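Ustlow teleoperation bench, towel folding cell
Pre-purchase inspection checklist, second pass

Scope: hand-held grippers, table, frame, cabling. Sernovstead wants 8 more stations like it. I was asked whether the budget holds.
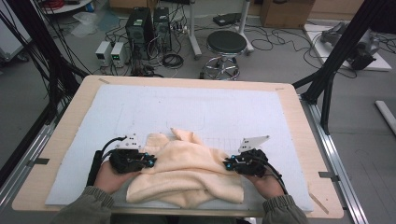
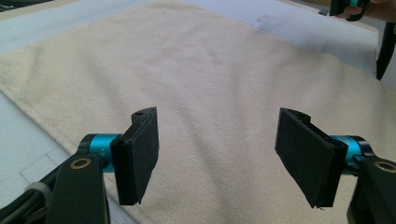 Checked by Loredana Galli, equipment planning
Filed under: Stedano site / August round

1. Gripper pads and brackets
Result: PASS, with comment
Ask for the price of spare fingers before signing. The quote says "consumables included" and never defines a consumable.

2. Cables at the wrist
Result: OPEN
They run close to the operator's sleeve. I want strain relief written into the order, with a part number.

3. Floor
Result: FAIL
Cords and power units are down at foot level. Colombo's quote has no line for cable covers or a rack. Add both, times 8.

4. Table surface
Result: PASS for now
White sheet, pencil marks, tape on the border. Fine for one bench. If the marks matter for placement, somebody has to redraw them on every table – who, and on whose hours?

5. Seating
Result: OPEN
No chair in the quote. A full shift on a stool is not something I will sign for.

6. Cost per station
Result: NOT ACCEPTED
Cabling is listed at $597 a station, and setup at 5 hours. I would plan on roughly 80 hours for the whole lot, double what they claim.

7. Emergency stop
Result: NOT CHECKED
Vendor to demonstrate on Saturday. No deposit until then.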